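Clakmont Community Reuse Center
Thread: What becomes of small household items left at our counter

1/ The Clakmont Community Reuse Center receives household goods from residents throughout the year. The furniture hall is well known. The small items section is less so, and this thread sets out how it works and what we ask of donors.
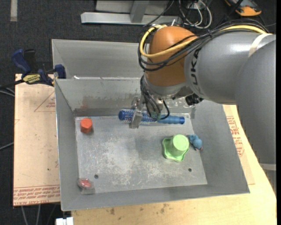

2/ Small items are the objects that end up at the bottom of a box when a household moves: a blue hairbrush, a little fuzzy toy, a block, a piece of light green plastic whose set has been lost. They rarely arrive sorted, and we do not require them to be.

3/ Last year the section handled 2,490 small items. Items are counted singly at intake, with the exception of sets that arrive in a closed box, which are entered as one.

4/ Intake is overseen by Etenesh Abera. Each item is placed in one of four streams: personal care, toys and games, kitchen and table, and unopened goods. Anything that fits none of these goes to a holding shelf for a second look.

5/ Personal care. Used hairbrushes are not offered to the public. Round brushes with bristles set into a barrel are difficult to clean at the base, and our hygiene policy makes no exception for items in good condition.

6/ Such brushes are passed to the Schumacher Workshop, which uses them for dusting, for texture in paint classes and for cleaning tools. Donors who would prefer that a brush not be used in this way should keep it at home.

7/ New brushes, combs and hair accessories are welcome in the original packaging. They are included in the welcome kits prepared for new tenants at Grososov House.

8/ Toys. Soft toys are accepted if they are small enough to fit in an ordinary pillowcase. They are washed in mesh bags on a cool cycle and dried flat. A toy with a battery compartment should be handed over separately, with the battery removed.

9/ Fuzzy fabrics hold lint and pet hair more than smooth ones do. A short brushing before donation saves our staff a good deal of time. Toys with loose eyes, beads or buttons are withdrawn.

10/ Single blocks are always accepted. Families often apologize for bringing in one or two. There is no need. Single pieces go into mixed bags, and the mixed bags are among the first things to leave the shelves.

11/ The mixed bags are assembled by Yi-chun Tse – by size first, then by color. Blocks with chipped paint or sharp edges are set aside and are not repainted on the premises.

12/ Kitchen and table. Plastic cups, molds, lids and small containers are accepted if they are clean and free of cracks. Lids without containers are kept until the end of the month and then sent for recycling.

13/ Please do not tape items together. Adhesive residue is the most common reason a sound piece of plastic is refused at our counter. A rubber band or a paper bag serves the same purpose.

14/ Unopened goods. Items still in a clear wrapper or sealed package should be left as they are. We are asked from time to time whether donors should remove packaging to reduce waste. For this stream, the answer is no.

15/ Food, medicine, cosmetics past their printed date and anything containing a blade are not accepted in any packaging. The full list is posted at the counter and is available in large print.

16/ A change in April: the small items counter will move from the side entrance to the former reading room. The new counter is lower and can be reached comfortably from a wheelchair. The side entrance will remain open for furniture only.

17/ Nazanin Salehi has prepared new shelf labels for the move. Each carries a word, a color and a simple drawing, following requests from visitors who found the earlier labels too small to read.

18/ Donations of small items are limited to 2 boxes per household per visit. Larger donations, including the contents of an entire home, should be arranged with Natnael Alemayehu before arrival so that table space can be set aside.

19/ Families clearing the home of a relative are asked to tell us at the counter. We keep their boxes together on a separate shelf for 19 days before sorting, in case something was included by mistake. Keepsakes have been returned under this arrangement – most often photographs and jewelry.

20/ Shelving for the new counter was purchased with a grant of $1,000 from the Stemine Fund. We record our thanks to the Fund. The old shelving has been moved to the furniture hall and may be claimed by any local school or club.

21/ Parents have asked whether children may choose toys themselves. They may. The lowest two shelves are reserved for toys and games, and children under ten should be accompanied while they look.

22/ Questions about the small items section may be sent in reply to this thread or left in writing at the counter. Replies are prepared by Tsehay Tsegaye, Office of Public Information.

23/ An added note, in answer to a reply received this morning: yes, single jigsaw pieces are accepted, in an envelope, with the title of the puzzle written on the front if it is known.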